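# Garment Handling Project: Gallery

Course project, mechanical engineering, second-year group. Page updated February 7, 2025.

The group built a hand-held parallel-jaw gripper and is using it to record how people pick up clothing. The recordings train a folding policy that will later run on the lab's bench arm, a Kettani unit with the same jaws fitted to the wrist. The entries below follow the order of the work. Captions give settings where they were logged.

## 1. Jaw geometry

Each jaw is carried on a parallel linkage, so the fingertip pads stay parallel through the full stroke. An earlier version used single pivots. The pads met at the tips first and left a gap at the root, and thin cloth slid into it. Swapping to the parallel linkage added four pivot pins and removed the problem.

Remaining issue: side play at the pins. Shims were tried in December and made the action stiff. The current build runs without them.

## 2. Fingertip pads

Two pad compounds were tested, both cast from the same mold. The softer one held better on cotton jersey but dragged on release, and the fabric followed the jaw when it opened. The harder one is now standard for all sessions.

Pads are wiped with alcohol before each session. Lint is the main cause of lost grip. It builds up faster on fleece than on anything else in the set.

## 3. Mixed pile, denim grasp

The pile is left unsorted for this task. The operator picks one garment, closes on a fold, lifts it clear and lays it flat to one side. Grasps near a hem or seam are preferred, as the extra thickness gives the pads something to seat against. 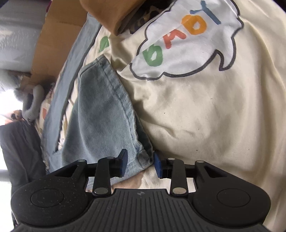
Jaws closed on a fold of light-blue denim, over a cream print with a cloud-shaped patch. Stitched denim next to printed cloth is a useful pairing for the grasp classifier, which has to tell one layer from two.

## 4. Recording procedure

One episode is one garment. The operator starts with the jaws open, waits for the tone, and ends with the jaws open again. Episodes that end with the jaws closed are rejected by the import script.

- Episodes planned per garment type: 500
- Total planned for the term: 4,000
- Maximum episode length: 27 seconds

The length limit was set after the first batch. Longer episodes were nearly all second and third attempts at the same garment, and the policy learned the hesitation along with the grasp. Failed first attempts are still kept if the recovery fits inside the limit.

## 5. Labeling

Labels are entered in Pollar, the group's own annotation page. Each episode gets a garment type, a grasp location (hem, seam, body, strap) and a result. Grasp location is the field with the most disagreement between labelers. "Seam" now applies only when the stitching is between the pads at the moment of closing. A seam that lies next to the pads is labeled "body."

Older episodes were labeled under the looser rule and are being redone. They are marked v1 in the index and should not be mixed with v2 for training.

## 6. Bench arm transfer

The policy runs on the Kettani arm at reduced speed. Wrist orientation is the weak point. A person rolls the wrist freely to line up with a fold, and many recorded poses are outside the arm's joint limits or close to them. The motion planner, Cakby, rejects these and asks for the next candidate.

Current work is on filtering the candidates earlier, before the planner sees them. A simple limit on roll angle was tried first. It threw out too many good grasps on trousers, where the fold often runs diagonally across the pile.

## 7. Open items

- Pin wear on the jaw linkages. Measure at the end of each month and log in the shared sheet.
- Release on knitwear. Loops catch on the corner of the pad. A larger corner radius is being printed.
- Dark garments. Depth readings drop out on black cloth, and the episode timestamps have gaps where this happens.
- Import script. It still accepts episodes with no garment type. Fix before the next batch.

CAD files for the jaws and the pad mold are in the Novirley folder on the course drive, revision D. Revision C has the wrong pin spacing and should not be printed.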